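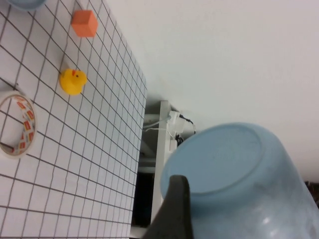
A yellow rubber duck and a small orange cube on a white tabletop with a grid.

How to Score a Club Cricket Match by Hand

March 30, 2021

Most leagues now take scores from an app, but the Kundau league still asks for a paper book as a backup. You need the book, two pencils, an eraser and a clear view of both umpires.

1. Before the toss
Write in the date, the ground and both team names. Get the batting order from each captain if it is ready. If it isn't, leave the lines blank and fill them in as players walk out.

2. Mark every ball
Each over gets one box in the bowler's row. Use a dot for no run, a number for runs off the bat, and W for a wicket. A wide is a cross and a no-ball is a circle. Neither counts toward the six legal balls, so an over with one wide has 7 marks in it.

3. Enter runs twice
Runs off the bat go to the batter and to the bowler. Byes and leg byes go under extras and are not charged to the bowler.

4. Record wickets
Write how the batter was out, the fielder if there was one, and the bowler. Then note the team total under fall of wickets. A run out is not credited to the bowler.

5. Check at the end of the innings
Add the batters' runs to the extras. If Rerkia finished on 216 and the batters made 196, extras should be 20. Then add the runs charged to the bowlers, plus byes, leg byes and any penalty runs. Both totals must match.

Sign the page and have the other scorer sign it too.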